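How to build a word family list from a plain text file

Quick one, typing this before work. You want to know which words in a text belong together – help, helper, helpless, unhelpful – and you don't want to pay for software. Spreadsheet is fine. Any spreadsheet.

What you need: a text, saved as plain .txt. I used the Herkach letters, 3226 words after cleanup. Anything much shorter and the families come out thin. Much longer, split it.

Step 1. Clean the text. Lowercase everything. Strip commas, periods, quotes. Leave hyphens alone for now, you'll want them later for the compounds.

Step 2. One word per row. Find and replace every space with a line break, paste into column A. Delete the blank rows. Sort A to Z, remove duplicates. Keep a copy with the duplicates still in, you need it for step 5 (I forgot this the frist time and had to start over).

Step 3. Mark the endings. Column B, type the suffix if there is one: -ness, -er, -ly, -less, -ful. Dont bother with plural -s or past -ed, those are the same word in different clothes. Prefixes go in column C. Slow part. Up to 84 different endings if you count every spelling variant, so merge them: -able and -ible are one thing, -ance and -ence too.

Step 4. Column D is the base. Type what's left, in its normal spelling. So happiness gets happy, not happi. Sort by D. There are your families.

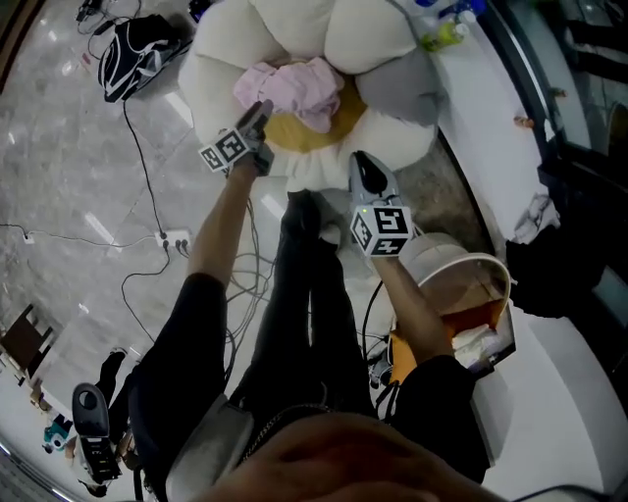 Watch for fakes. Corner is not corn plus -er. Same with mother, hammer, early. If the base on its own doesn't mean something related, put the whole word in D and move on. Place names too – Paquette looks like it has an -ette on it, leave it whole.

Step 5. Counts. Go back to the copy with duplicates, use COUNTIF, put the number in column E. A family with only 2 members can still be very frequent, worth knowing.

Step 6. Compounds. Filter for hyphens first, then read down for the closed ones (doorstep, raincoat). These get 2 bases, so give each one its own row under both.

Borderline stuff: is business still in the busy family? I say no. Ruvano's word list says yes. Pick one, write it at the top of the sheet, stick to it.

Took me 4 evenings. Doing the Rallska diaries next, probably June.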